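Bridden Two-Arm Bench Kit

If you've been wanting a second arm on your bench, this is the kit we'd point you to first. The Bridden bench kit grew out of a build in a shared workshop in Cerville, and it still feels like something made by people who use it every evening. You get the mounting plates, two gripper sets, wrist camera brackets, the full cable pack and a printed build guide that's a pleasure to read.

The arms themselves aren't included. The plates are drilled for the Teltport arm and for most arms with the same bolt pattern, so check yours before ordering. Allow up to 3 evenings for the build if you've never done one before. The brackets go on in minutes, but cable routing is fiddly and it pays to take your time there – leave plenty of slack at the elbow and wrist, and move each joint through its full travel by hand before you pull the ties tight. 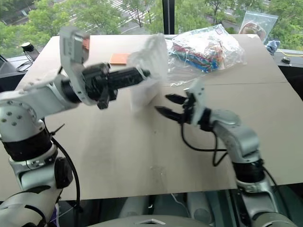 Bench notes by Ivana Acuña
December 6, 2021

With a container in the left gripper and the right one open and reaching in, you get a good feel for how much of the table both arms can share. I love this part of the build! Once both sides are talking to each other you start looking around the workshop for things to hand them. Light plastic tubs, zip bags, anything with a lip or a fold is good practice.

The long black fingers are my favourite bit of the kit. They suit thin edges far better than the stubby set I started with, and swapping them takes two screws a side. Trinidad Fuentealba built hers in September and has since moved her brackets a touch further back along the wrist, so there's room to experiment.

A plain matte tabletop is worth having too. My old glossy one threw reflections straight into the wrist cameras.

What's in the kit
Mounting plates: 2
Gripper sets: 2, long fingers fitted
Wrist camera brackets: 2
Cable ties: 300
Camera modules: sold separately

Spare fingers and brackets are made by Troncoso and can be ordered singly. Replacement cable ties also come in bags of 1,000, handy if your workshop has more than one build on the go.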